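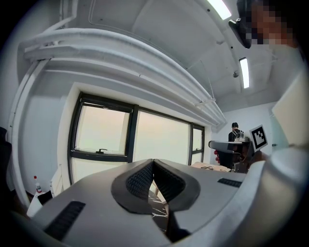 Finger pads and vent slots on the gripper body (items 1.1 to 1.4)

Hand-held gripper sessions: room and kit checklist
Skomitz project, Merico building, window room
Inspected by: Hsiu-ying Wei
Read through by: Jaanus Venckus
Date: 15 Sep 2018
Marks used: OK / FIX (before next session) / WATCH (look again at next inspection)

Section 1. Grippers

1.1 Finger pads fully seated, no lifting at the corners. OK
Comment: Lovely to see. The new habit of pressing each pad down with a thumb before switching on has really caught on.

1.2 Pad faces clean, mesh not clogged. OK
Comment: Wipe with a dry cloth only. Spray goes on the cloth for tables and never near the grippers.

1.3 Vent slots clear on both sides of the body. OK
Comment: Watch your sleeves! A loose cuff can lie right over a slot and you won't feel it. Roll it up or tuck it in.

1.4 Fingers close evenly and open again without sticking. OK
Comment: Do 20 open-and-close strokes with nothing in the jaw, then log it. Lok-yiu Hsueh found a sticky one this way in February and it was a five-minute job to put right.

1.5 Marker cubes firmly fixed, faces flat and unscratched. WATCH
Comment: Please carry grippers by the body. The cube is a very tempting handle.

1.6 Marker cards flat and stored away from the grippers when not in use. WATCH
Comment: A bent card is a bad card. Jui-lin Yeh has spares in the Hsieh folder, so swap it without asking.

Section 2. Objects and grip

2.1 Object on the approved list for the day. OK
Comment: The telephone is a super choice. It has a handset, a cord and buttons, and it asks for two hands, so you learn a lot from one object.

2.2 Object under 500 g, or cleared by the session lead. OK
Comment: Weigh it complete with its cord.

2.3 Object held over the table whenever it is off the surface. OK
Comment: Keep it low as well. The marble top is hard and so is the floor.
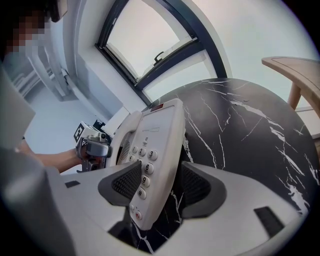

Desk telephone held between the finger pads, second gripper alongside (items 2.3 to 2.5)

2.4 Pads bear on the sides of the object and clear of small parts. OK
Comment: Keep off the keypad. If buttons get pressed in the grip, set the object down and start the take again.

2.5 Working distance kept between two grippers. WATCH
Comment: Say "coming in" before you reach across someone else's gripper. It feels silly for a day and then you can't imagine working without it.

2.6 Bare hands out of the jaw while the fingers are moving. OK
Comment: Applies to helpers too. Passing an object by hand is fine once the fingers have stopped.

Section 3. People and floor

3.1 Straps and buckles fastened, ends tucked in. OK
Comment: Do the tug test on both hips, every session, even if you only took it off for a cup of tea.

3.2 Gripper cable runs behind or beside the wearer, with slack for a full reach. WATCH
Comment: Stretch both arms out as far as the task needs and ask someone to look at the cable while you do it.

3.3 Floor clear of cables and plugs where the wearer stands. FIX
Comment: The biggest gain in the whole room, and an easy one! Lift any loose lead and plug off the boards, and move the power strip to the wall side of the desk. Szu-yu Choi is bringing clips. 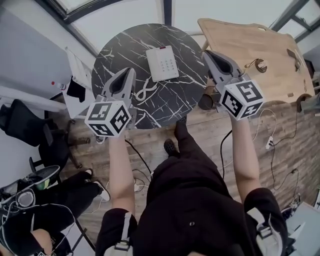 Both grippers in use between the round table and the desk; leads, plug and power strip on the floor (item 3.3)

3.4 Walkway of 80 cm kept between furniture. FIX
Comment: Push chairs right in, or take them out of the room for two-handed work. Chair bases stick out further than the seats do, so measure at floor level.

3.5 Shoes closed and laced. OK

3.6 Anyone seated keeps feet, bags and headphones out of the wearer's path. WATCH
Comment: The wearer is looking at the jaws and won't see your bag. Agree a seat before the start and stay in it.

3.7 Radiator left uncovered. FIX
Comment: Cloths go on the hook by the door, please.

3.8 No more than 3 people within reach of the table. OK

Section 4. Closing down

4.1 Grippers off before cables are pulled. OK
4.2 Objects back in the Dodix crate, cords coiled loosely. OK
4.3 Faults written on the sheet with your initials. WATCH
Comment: Small ones count. "Left pad squeaks" is a brilliant note.

Overall: a really good inspection, and the handling has come on a great deal. The FIX items are 3.3, 3.4 and 3.7. Szu-yu takes the cables, Jui-lin takes the furniture and the radiator, and Jaanus signs them off before the next session starts.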